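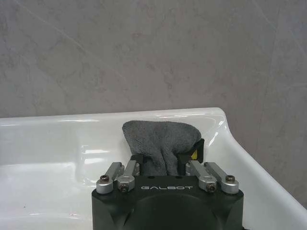 Section 6. Cleaning and care of your washbasin and mirror cabinet

Applies to the Grusik ceramic basin and the Wuvier mirror cabinet with open shelves. If you bought only one of the two, read your half and enjoy the spare time.

6.1 What you need

Microfibre cloths, 2 (one for the basin, one for the mirror; they are not interchangeable, whatever your household says)
Mild liquid bathroom cleaner
Washing-up liquid
An old toothbrush, retired for good

CAUTION: Do not use scouring powder, wire wool or anything sold for ovens. The glaze is hard, but it does remember. Scratches from abrasive cleaners are not covered by the Zetar guarantee.

6.2 Before you start

1. Take everything off the rim of the basin. Soap dishes leave a ring, and wiping neatly round them is how the ring gets its start in life.

2. Clear the open shelves from the top down. Tall bottles come out first, as they are the ones that fall into the basin. A full shampoo bottle dropped from the upper shelf can chip the ceramic.

3. Check that pump dispensers are turned to the locked position before you lay them down. If you don't, step 4 is wiping up hand soap.

4. Wipe the underside of each bottle before it goes back.

NOTE: The shelves are meant for toiletries. They are not meant for paint tins, a radio, or the collected works of anybody.

6.3 Mirror and shelves

1. Dampen the mirror cloth with warm water and wring it out well. Water that runs down the glass collects behind the lower edge and will, given a few years, turn the silvering black.

2. Wipe the glass from top to bottom in overlapping strokes. Circles feel thorough and leave circles.

3. Go over the white surround with the same cloth, then the shelves, working into the back corners.
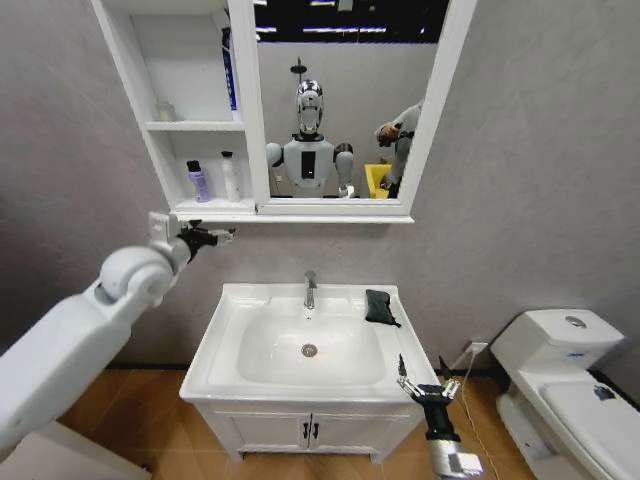 4. Finish with the narrow ledge along the bottom. It catches dust, toothpaste and the occasional contact lens, and most people forget it until a visitor leans in to look at their teeth.

5. Dry everything with a clean part of the cloth and put the bottles back. Leave a finger's width between them so the air can get round.

CAUTION: Spray cleaner on to the cloth, never straight at the mirror. Do not lean on the ledge or use it to pull yourself up. The wall fixings are rated for the cabinet and its contents and nothing in the manual says contents include you.

6.4 Basin

1. Rinse the bowl with warm water to shift hair and grit. Grit under a cloth is sandpaper.

2. Put a little cleaner on the basin cloth. Start with the flat ledge round the tap, then do the inner walls, then the bottom of the bowl. Going the other way means doing the bottom twice.

3. Wipe the tap from the top down to the collar. Use the toothbrush where the collar meets the ceramic – limescale settles there first and leaves last.

4. Clean the overflow cover with the toothbrush and a drop of washing-up liquid, getting between the spokes. Don't lever it out with a screwdriver. Replacements are sold under part number 238 and arrive in a box large enough for a pair of boots.

5. Brush round the edge of the waste stopper. A brownish line here is usually old deposit or tired sealant. Deposit comes off with patience. Sealant doesn't, and should be renewed as described in 7.2.

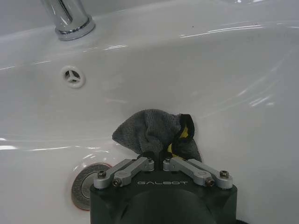
6. Rinse the whole bowl, then dry it with the cloth folded in four. Most of the white marks our helpline hears about are just water left to dry by itself.

6.5 How often

Basin: wipe daily if you are that sort of person, otherwise weekly.
Mirror and shelves: weekly.
Overflow and stopper edge: monthly.
Sealant: look it over every April, or whenever you next remember.

6.6 If marks remain

Hold a cloth soaked in equal parts white vinegar and water against the mark for ten minutes, then rinse well. Keep vinegar off the tap, as it dulls chrome. If the mark is still there after two goes, write to Oldřich Skála at Zetar customer care and quote the number on your guarantee card. A photo taken in daylight helps. A photo taken with the flash shows us the flash.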